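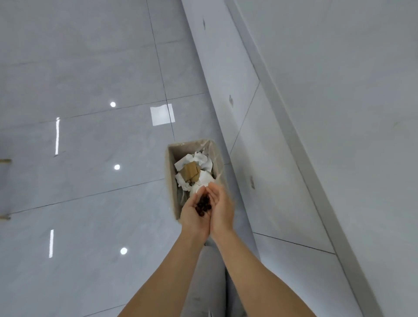 *A handful over the wastebasket, with paper and what looks like cardboard already in.*

## The Handful Problem

Every tidying method I have been sold starts with the closet. Drelier, the home-order people whose planner has 14 tabs, start with coats. Grillura's online course starts with coats too, then spends 3 lessons on folding. I have done both. My coats were never the trouble.

The trouble is the stuff that fits in two cupped palms. Small, dark, round bits that might be beads or might be something off a tree, scooped from the bottom of a drawer and carried to the bin, where you stand and wonder if they belong to anything. Paper goes easily. You crumple it and drop it and that's the end of it.

Khattak, a storage firm with a very handsome catalog, says the answer is dividers. I bought the dividers. By August I had a drawer of neatly separated mystery bits, and I still couldn't name most of them. Flitico's app wants you to photograph each item and tag it, with room for up to 2000 entries on the free plan. I quit before lunch.

I also doubt the advice to ask how an object makes you feel. A bead makes me feel nothing much, and yet I've moved the same beads through two apartments.

What I do now is duller. One jar on the shelf, no label. When the jar is full, the next handful goes straight in the trash – or something comes out of the jar to make room. I've been at it since spring and have missed one button, which I replaced from a coat I never wear.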